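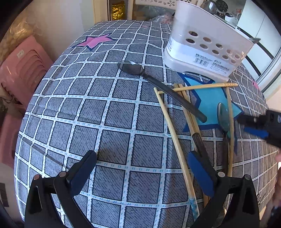
## 4. 식기 정리 공정의 자동화와 직무 변화

### 4.1 조사 대상 및 작업 조건

본 장에서는 급식 위탁업체 플룬디아(Plundia)의 식기 정리 직무를 대상으로, 그리퍼 기반 자동화의 도입 준비 과정에서 나타난 작업 내용의 변화를 분석한다. 대상 직무는 세척이 끝난 숟가락과 젓가락을 종류별로 구분하여 수저통에 세워 꽂는 작업이며, 연중 365일 운영되는 사업장의 특성상 교대 근무자 37명이 이를 나누어 담당해 왔다.

시연 자료의 수집에는 손에 쥐고 조작하는 그리퍼를 사용하였다. 작업자는 평소의 정리 순서를 유지하되 식기를 손가락으로 직접 집지 않고 그리퍼의 두 집게로 파지하였다. 수집 목표는 숟가락과 젓가락 각각 2000회로 설정하였으며, 파지 실패와 재시도 구간도 삭제하지 않고 별도로 표기하였다.

### 4.2 파지 동작의 재구성

면담에서 작업자들은 젓가락 여러 벌을 한 번에 쥐어 통에 넣던 습관을 바꾸는 일이 가장 어려웠다고 응답하였다. 그리퍼를 사용할 때에는 겹쳐 있는 식기를 먼저 벌려 놓고 하나씩 집어야 했으며, 손잡이의 방향도 삽입 이전에 결정해야 했다. 숟가락의 경우 손잡이를 아래로 두는 파지가 표준 자세로 채택되었다(그림 4).

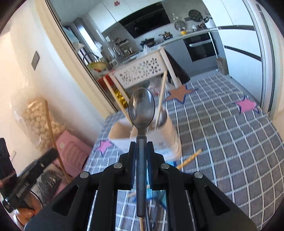 **그림 4.** 손잡이를 아래로 한 숟가락의 파지와 수저통.

표준 자세의 채택은 작업 지침의 개정으로 이어졌다. 기존 지침은 완료 상태만을 규정하였으나, 개정 지침은 접근 방향, 파지 위치, 해제 시점을 단계별로 명시한다. 숙련자들은 이를 통해 신규 인력의 교육이 수월해졌다고 평가한 반면, 일부는 자신의 작업 방식을 설명하고 기록하는 부담이 별도의 업무로 인정되지 않는다는 점을 지적하였다.

### 4.3 역할과 책임의 이동

시스템 공급사 미빅(Mivik)과의 협의 과정에서 정리 담당자의 업무는 반복 삽입에서 예외 처리와 품질 확인으로 재정의되었다. 서로 얽힌 젓가락, 수저통 가장자리에 걸린 숟가락, 재질이 다른 식기의 혼입이 주요 예외로 분류되었다. 이러한 상황의 판단 권한은 현장 작업자에게 있으나, 처리 지연에 대한 책임 소재는 조사 종료 시점까지 문서화되지 않았다.

근무 편성에도 변화가 있었다. 시연 수집에 참여한 작업자는 해당 시간만큼 세척 구역 배치에서 제외되었고, 그 공백은 같은 조의 동료가 분담하였다. 도입 비용의 산정에는 이와 같은 간접 노동이 포함되지 않았으며, 그 규모의 추정은 5장에서 다룬다.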